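2026-05-29, sim teleop, Dorkum task set

Carried on with the remote-control demos in the simulator. Aim for this session was to get enough clean runs of the block-to-tray task to retrain overnight, and to find out why the replayed runs drift from the recorded ones.

Setup same as last entry, except:

- scene file is now the Huklow table, plain brown top, no texture
- wrist view on, side view off
- leader arm connected through the Zundard box, not the old USB hub
- gripper command logged as a position, no longer as open/closed

Leader arm needed its zero set twice. The first time I had the elbow joint resting against the stop and the whole follower came up tilted. Second time was fine. Someone should put a mark on the leader arm so that the rest pose can be found by eye. At present it is done by feel and each of us has a slightly different idea of it.

Start check before recording: bring the arm to the start pose, open the gripper, confirm both fingertips show in the wrist view, save one picture. The block and tray are not loaded until after this step, so that the picture can be compared with earlier ones without anything on it moving about.
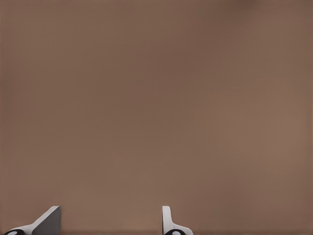
Wrist view at the start check, gripper open, nothing loaded.

The fingers sit towards the left of the view, with the right-hand one a little left of the middle. I compared the wrist mount offset with the Vergara config and it is the same number in both, so I have left it alone. If we ever want the gap in the middle we have to change the mount, then throw away or re-render everything recorded so far. Not proposing that now.

A plain table top gives very little to judge height by. On the way down I was going by the block alone, and before the block came into view I was guessing. Two runs ended with the fingertips pressed into the table and the contact solver complaining. Options:

1. Put a faint grid on the table. Easy, but the policy may learn the grid.
2. Turn the side view on for the operator only and keep it out of the log.
3. Slow the leader arm scaling near the table.

Went with option 2. It helped at once. Option 3 is worth trying as well, but it changes the feel of the arm halfway through a move and I would want a few practice runs before recording anything with it.

Runs

Total in the set is now 337, including the ones from earlier in May. Trimmed the pauses at both ends of each run. I had been leaving the arm still for a while before moving, and the last policy copied that faithfully: it sat at the start pose and did nothing for several seconds. The trim script now cuts everything before the first joint movement over the threshold. It does not touch pauses in the middle, as some of those are real (waiting for the block to settle before closing).

Rejected runs go in the rejects folder with a one-word reason in the name. Please keep to the words already in use: slip, press, miss, lag. I found "bad" on several and had to replay them all to sort them.

Drift on replay

Recorded joint commands played back into the same scene do not end in the same place. The worst case was run 803 (numbering does not restart between sets, hence the high number), where the gripper closed beside the block. Checked in order:

- random seed: same
- physics step: same
- block start pose: same to the last digit saved
- command timing: not the same

The logger stamps each command when it is written to disk, not when it is sent to the follower. The delay between the two is around 70 ms and it is not steady, getting worse when the side view is being drawn. So option 2 above makes this worse, which I had not thought of when I turned it on.

Changed the logger to stamp at the point of sending. Recorded 3 short runs with the new stamp and replayed each of them; all ended with the block in the tray, and the joint traces lie on top of each other as far as I can see by plotting. Too few to call it settled.

Old runs can't be put right exactly. They may still be usable for training, given that the camera pictures and joint readings in them share the same clock and only the command column is off. Will train once on the readings and once on the commands and compare.

To do

- mark rest pose on leader arm
- rerun the start check after any change to the wrist mount and keep the picture with the set
- draw the side view in its own process
- try slower scaling near the table, practice runs only
- move the new logger over to the Vergara branch
- ask whether anyone still needs the open/closed gripper column, otherwise drop it

Overnight training started on joint readings, old runs only. The commands version goes in after it finishes.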